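Ticket 2751 — live scoring drops out at half-time, Fakthorpe sports hall

**Status:** open, waiting on Gonlow
**Raised by:** Vesna Đorđević, match secretary

Hi all, me again! I'm putting everything in one place because the email thread has got silly and half of it is about parking.

What happens: we run the Jirell match app on the tablet at the scorer's table. First half is fine, goals and two-minute suspensions go through to the league page within a few seconds. Then we press "End period", the teams go off, and when they come back the tablet says *Session not found (3000)* and won't take another goal. The clock on the wall carries on as normal. The league page just sits there on the half-time score, and I get phone calls from parents.

It's happened at both women's home games this month and at the under-17 boys, but never away. Bezerra use the same app on the same kind of tablet and they've not seen it once (I asked, they were very nice about it and slightly smug).

**Thursday, before training**

Signed out, signed in, made a dummy match called TEST TEST. Ran a two-minute half, pressed "End period", started again straight away. Worked perfectly. Typical.

Did it again but left it for 12 minutes in the middle, like a real half-time with a slow referee. Error 3000. So it's the waiting that does it, and I felt very clever for a moment.

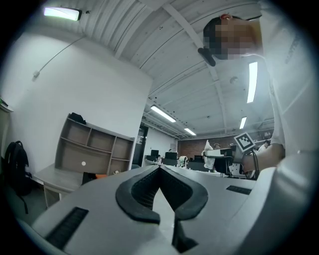 *Grey housing with the black V-shaped jaws, Thursday.*

**Thursday, later on**

Changed the tablet's sleep setting to "never" and repeated the 12-minute wait. Same error, so I don't think it's the screen going off. Then I tried it on my own phone's hotspot instead of the hall wifi — and it came back fine! Did that twice to be sure, fine both times.

So my guess is that the hall wifi kicks us off when nothing's being sent, and the app doesn't like coming back with a new connection. I had a look at the wifi login page and there's a line in the small print about idle devices, but it doesn't say how long you get.

**Reply from Gonlow support (pasted in, shortened)**

They say the session should survive a dropped connection and they'd like the log file. It's under Settings, then Help, then "Export log", if anyone else needs it. It only keeps the last 200 entries, so you have to export before you start another match or the useful bit is gone. I lost the first one that way. Second one sent.

**For this weekend's games**

- Use my hotspot, password is on the card in the scorer's box
- Keep the paper sheet going as well, please, both halves
- If you do get 3000, don't delete the match! Export the log first, then ring me

I'll update this once Gonlow have looked at the log.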